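Suture bench, November, started 2:20 pm

Pad from the Indolwood batch, out of the fridge at noon and allowed to come up to room temperature like a decent cheese. The Vonenness sheet says interrupted stitches, square knots, tails trimmed short. The Vonenness sheet was written by someone who had never met a tail.

Thread first. I still cut it too long. Every time I tell myself the spare will come in handy, and every time the spare wraps itself around whatever I'm trying to tie. Long thread is optimism. Cut for two stitches, then throw the rest out and feel bad about the money.

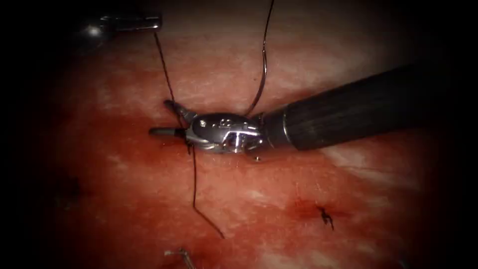

Loops next. The Dwivedi method (wrap toward the short end, then swap sides for the second throw) does make a flatter knot, and I've gone back over my old notes to remove the rude remarks about it. My trouble is pulling up the first throw. Too gentle and it slips while I set up the second; too firm and the edges pucker like a cheap hem. I have a talent for doing both in one stitch.

Note for whoever orders supplies: the dark thread is easier to follow than the undyed stuff. Please don't let anyone save us money on this again.

Needle angle. Go in square to the surface and let the curve do the work. I wrote that on the whiteboard in capitals last month and have ignored it ever since. Pushing straight gives a shallow bite, and a shallow bite tears out as soon as the thread comes under load.
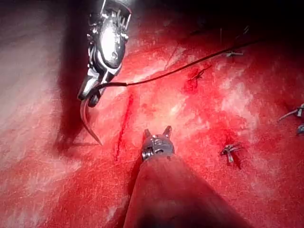

Bite spacing is still by eye. Bendum wants a printed ruler strip along the edge of the pad, and I've been against it on the grounds that it looks like homework. Coming around, slowly. If we try it, the strip goes on the far side where it won't get soaked and curl up.

3:40 pm. Coffee, then back.

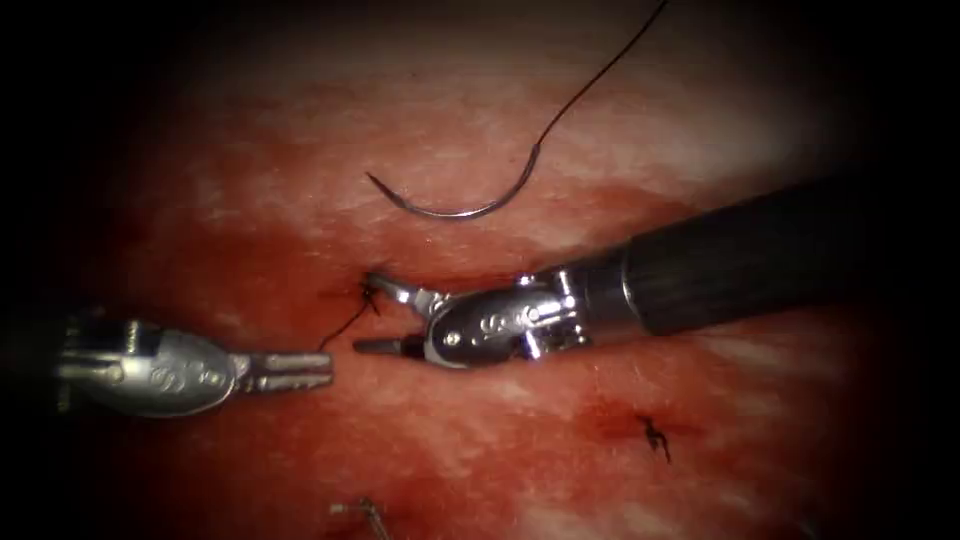 Parking the needle: same spot between stitches, please, all of us. Hunting for it wastes more time than tying does, and a dropped needle means the whole bench stops while we look at our shoes.
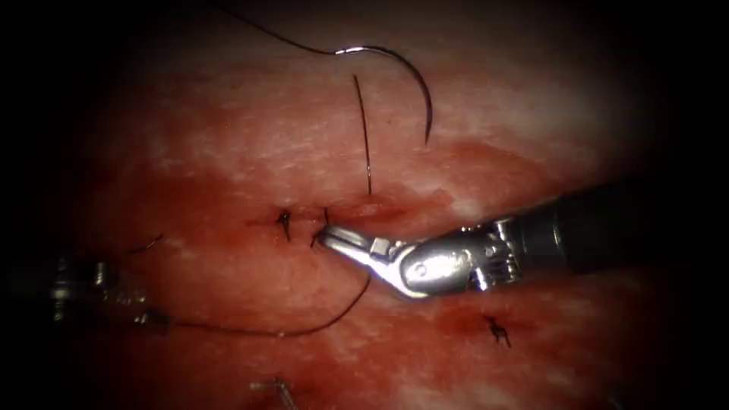 Tails are the thing to fix next. Mine come out any length they like, and a proper number would settle it, so I'm proposing one on the sheet and will accept complaints in writing. Short is fine as long as the knot holds. The one left of center on the incision has its ends splayed out like a little star, and I'd take that as the house style if we could all agree to do it on purpose.

To do: thread order, ruler strip, wipe the whiteboard. Pad goes in the red bin, not the sink.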